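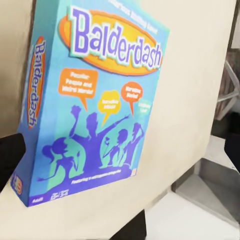
Balderdash, in its light blue box.

Linau 4K restoration set: disc review

Idard has put the Teodoro Nieto crime comedy Dosden on disc for the first time, in a two-disc set from its Linau line. I watched the film twice on a calibrated 800-nit display and once by projector.

Picture. The new scan comes from the camera negative, with one reel taken from a print. The change shows at the 47-minute mark, where grain gets coarser and blacks lift slightly. Color is cooler than on the old broadcast master. Skin tones hold up in the night exteriors, and I saw no banding in the fog shots at the harbor.

Sound. The original mono track is the default. Dialogue is clear and hiss is low. The optional 5.1 mix spreads Agnese Lepik's score to the rear channels and pushes Olaia Arroyo's lines down in two restaurant scenes. Use the mono.

Extras. Giorgia Bianchini's commentary covers casting and the reshoots in detail, then thins out in the last third. The 38-minute interview with Nieto is the better item. He explains why the sequel stalled and which scenes were cut for length. The trailer is an upscale from tape.

Menus and packaging. Load time is short. The disc doesn't remember its place after power-off. Subtitles are white with a thin black outline and can't be moved. The booklet is stapled, and its essay by Eusebio Marín is set in very small type.

The first run is limited to 1,000 copies. A plain edition without the booklet follows in July.

Picture: 8/10
Sound: 7/10
Extras: 6/10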